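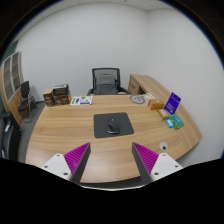 ## Ticket: stock list freezes when scrolling, front office, Cardale

**Opened by:** Siu-fong Wan
**Assigned to:** Nidia Salazar
**Date opened:** May 14, 2018
**Status:** Closed, with one open question at the bottom

### Problem as reported

Good morning. On the front office computer I have trouble with the stock list. When I open the file and scroll down with the mouse wheel, the list moves well for the first two screens, then it stops. The pointer still moves, but the window turns pale and the title says "Not Responding". After one or two minutes it comes back and jumps very far down, like it remembered all my scrolling at the same time.

It is the file Drurnana uses for the garden centre, with 1,106 rows. Smaller files are fine. I lost my changes twice this week, so I am now saving after every line, and that is also slow.

I use the black mouse on the dark pad. I tried the arrow keys too and the list freezes in the same way.

### Log

**Entry 1, Nidia**

Thank you for the clear report, Siu-fong. The arrow keys test is very useful, so I leave the mouse alone for now. Please do three things for me:

1. Close the stock list and all other programs.
2. Copy the file from the shared drive to your desktop (the screen one!) and open the copy.
3. Scroll to the last row and write me what happens.

Please do not type anything in the copy. I don't want that we have two versions.

**Entry 2, Siu-fong**

I did it. The copy takes long to open, same as before. It also freezes, but shorter, maybe twenty seconds. The last row with a product is the pond liner, but the scroll bar is still near the top. I can continue down and there is only white. I stopped because I was not sure where it ends.

**Entry 3, Nidia**

The white part is the interesting part. In the copy, please press Ctrl and End together. This jumps to the last cell that the program believes is used. Tell me the row number.

**Entry 4, Siu-fong**

It jumped to the very bottom of the sheet, the last row that is possible. The column is far to the right also. There is nothing in the cell.

**Entry 5, Nidia**

Then we have the cause, or most of it. Somebody has put a colour or a border on whole columns, and the program keeps all these empty rows in its memory. I opened the file here and found also more than a few colouring rules, many of them the same rule repeated. Each time when a row is pasted from the supplier's price list, it brings its rule with it. I counted 100 copies of "make it red if less than 8 in stock".

Dae-han, you know this sheet the longest. Is the red rule the only one that people need?

**Entry 6, Dae-han Wang**

Yes, red for low stock, and the grey for discontinued. The yellow was from the December count and nobody needs it any more. Please keep the hidden column with the old Palside codes. We still get invoices with those.

**Entry 7, Nidia**

I made a backup first, in the same folder, with "before cleaning" in the name. After that:

- deleted all empty rows below the pond liner, as complete rows (the Delete key only empties the cells, it doesn't remove the format)
- deleted the empty columns to the right
- removed all colouring rules and made the red and the grey again, one time each
- kept the hidden column, as Dae-han asked
- saved, closed and opened again, because the scroll bar only corrects itself after this

On my computer it opens at once now. Siu-fong, please test on yours, from the shared drive – not the old copy.

**Entry 8, Siu-fong**

Much better. I scrolled to the end and back several times and it did not freeze. The red rows are correct, I compared them with my printed page. I deleted the copy from my desktop.

### How to stop it coming back

When you paste from the price list, use the right mouse button and choose "Values" under Paste Options. Then only the numbers and words come in, and our own colours stay. If you forget, press Ctrl and Z and paste again.

### Still open

The totals on the second sheet point to a file named "Pyo_old", and I cannot find it on the drive. The numbers look sensible but they will not update. Dae-han will ask Eun-ji Jin if she has it, and I will open a separate ticket when we know.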